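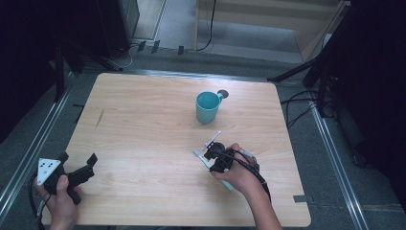
Week 8 – regional industry and the incentive deal. Right, last week we did why towns compete for factories, this week what they actually sign. Start with the idea of a fixed asset. Once the road is widened and the substation is in, the town can't pick it up and take it elsewhere. The company mostly can. A thing like a teal-blue mug on a wooden table is the opposite case, anyone can lift it and be off, and most of what a firm brings to a site is nearer the mug than people on the council side like to think. Desks, lines, test benches, even the staff. Keep that in your head for the Loveck case, it explains nearly all of it.

The Loveck case

Background, quickly. Flastano makes display parts and wanted a second site. Loveck had a flat bit of land by the ring road, empty since the cannery shut. Announced in April with a headline figure of 1,878 jobs. That number is in every newspaper piece and every speech and it is NOT in the contract. Read the contract. It's in the reader pack, the scanned one, sorry about the quality.

What the contract says:
– town buys and clears the land
– town pays for road and water
– Flastano gets a cut in local tax for 8 years
– Flastano must "make reasonable efforts" to hire locally

No floor on jobs. No date for the first shift. "Reasonable efforts" has no definition anywhere, I have looked.

Then the change of plan. Fourteen months in, the firm says the market for big panels has gone and the site will be "mainly design and engineering". Uproar. Two weeks later a second statement, there will be some assembly after all. Students always ask which statement was true. Wrong question for this course. Ask who each one was written for. First one reads like it is for investors (costs, focus, margins). Second one is for the town and the state government. Both are loose enough that the firm could do nearly anything afterwards and still say it kept its word.

At the end of year two there were 89 people on site, and 49 of them had moved over from the firm's other plant. So do the sum. 40 new jobs. Doesn't mean the deal failed, it was early, but it does mean the headline and the payroll should never be put in the same sentence without a date on each.

Compare: Zimstead

Smaller, duller, much better contract. Hsieh (the battery casing people, not the software firm) asked for roughly the same package. Zimstead said yes but in stages. Land first. Road only once the shell was up. Tax cut worked out each year on the payroll, by head, with a clawback clause. A clawback means money already given has to be paid back if the target is missed. Sounds harsh, but firms do sign these. Hsieh grumbled and signed.

Note the order of payments. In Loveck the public money went in first and the private money was meant to follow. In Zimstead they took turns. If you remember one thing for the essay remember that.

Problem with Zimstead – slow. The first stage took nearly as long as the whole Loveck build, and a rival town could easily have jumped in with a quicker offer. There's a real cost to being careful and the reading by the pro-deal side is right to press on it. Don't just write "clawbacks good" and stop, I get a lot of those.

Terms to know

Abatement: a tax you would owe but are let off, usually for a set time.
Displacement: jobs that moved from somewhere else, not new ones.
Deadweight: money paid to get a firm to do what it would of done anyway. Very hard to prove. Try.
Sunk cost: spent, gone, can't be got back. Common argument for carrying on with a bad deal, and a poor one.

For the seminar

Read the Loveck contract, clauses on land and hiring only. Bring the two Flastano statements printed, side by side, and underline every verb that promises something. "Will", "intends to", "looks forward to". They are not teh same. Then redraft the hiring clause so that both sides would sign it. One paragraph, plain words, a number and a date.

Essay titles go up on the course page 24 November 2023. Titles on the tax side will be in there too, we do those next week with the Zimstead accounts.

Share 12
3 comments

is the hiring clause meant to be ours from scratch or can we borrow from the Zimstead one?

Borrow away, but say where it came from, and change the dates.

Page 6 of the Loveck scan is upside down fyi. Readable if you turn the laptop round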